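Fiction | Short reads | Filed under: Small Towns, Bad Ideas
October
By Marites Cruzado

The man from Sestis had brought his own extension cord, and Noreen didn't trust it. A person who believed in his product would have asked where the outlet was.

"It goes in the river," he said. He held up a grey cylinder the size of a thermos. "Upstream of the bridge. It listens."

"To what?"

"To the water. The flow has a signature. Forty-eight hours before a flood, the signature changes."

There were 47 people in the curling club lounge, and most of them had come for the squares. Noreen had been flooded twice. The first time she lost a chesterfield and the good freezer. The second time she lost the replacements, and her brother's letters, which had been in a box on the basement floor waiting for her to decide where to put them. She had heard four men explain the Maglaya River to her since then. One of them had used a pendulum.

"What's it cost?" somebody asked from the back.

"For the town, nothing. Households subscribe. It's 208 dollars a year and you get the alerts straight to your phone."

"And if you don't subscribe?"

He smiled at that as if it were a joke between friends. "Then you look out the window, I guess."

Old Tistetti laughed, and Noreen marked it against him. He'd sold his place on the flats to a couple from the city the spring before the second flood, and he'd laughed then too.

She put up her hand. She didn't wait to be pointed at. "Where's it been tried?"

"Zirnar."

"Where's that?"

"It's a municipality in –" He looked at his laptop. "It's comparable. Comparable basin."

"Did it flood?"

"No."

"So it didn't warn them."

"It correctly didn't warn them."

She sat down. Her neighbour Col leaned over and told her she was being hard on the kid, and she said he was forty if he was a day. Col had already filled out the form. Col had also bought the magnetic bracelets.

They put the thing in the river on a cold afternoon with the poplars bare. Noreen watched from the bridge with her hands up her sleeves. He waded out in new boots, clamped the cylinder to an iron stake and waded back, and it took less time than changing a tire. By then 186 households had signed, according to the sheet taped up in the post office window. She had read it twice to see whose names were there.

All that winter it said nothing. People held their phones up to one another at the Co-op. Green, they said. Still green. Col had his on the kitchen table next to his plate.

In April the ice let go in the night, and she woke to it the way she always did, a long grinding like furniture being dragged in another house. She lay there and listened. Her phone was dark because she hadn't paid. She got up, put on her brother's parka and went down to the basement with a flashlight, and began carrying things upstairs. Canning jars. The sewing machine. Christmas. She was on her fifth trip when she saw Col's light come on across the lane, then go off again.

She phoned him.

"It's green," he said.

"Can you hear the river?"

He took a while. "It's green, Noreen."

"Open your window."

She heard the sash go up through the receiver, and then she heard the ice twice, once in each ear, his side a little behind hers.

"Well," said Col.

"Do you want a hand with your freezer or not?"

They had it on the landing by three in the morning, with the door taped shut and the cord trailing down the steps behind them. Col's phone sat on the washing machine, glowing. The water came up over the lane as far as Noreen's gate and stayed there until breakfast. It didn't reach either basement. By noon it had gone back to the willows.

"So it was right," said Col, who was pleased about it. He had mud to the knee.

She looked at the freezer on its side on his stairs, and at the grey ring drying on her gatepost.

"Help me bring the jars down," she said. "Leave the letters where they are." Then she remembered there weren't any letters, and went in ahead of him so he wouldn't have to say so.

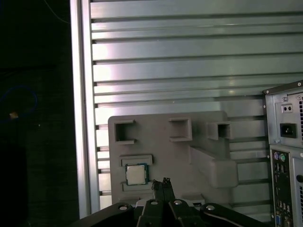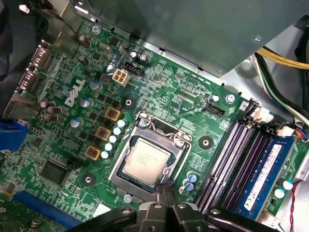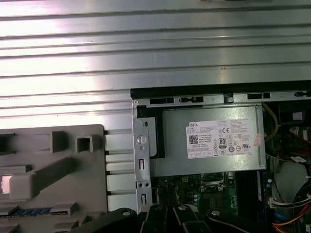 About the author

Marites Cruzado writes stories about rivers, meetings and people who should have moved. She lives uphill.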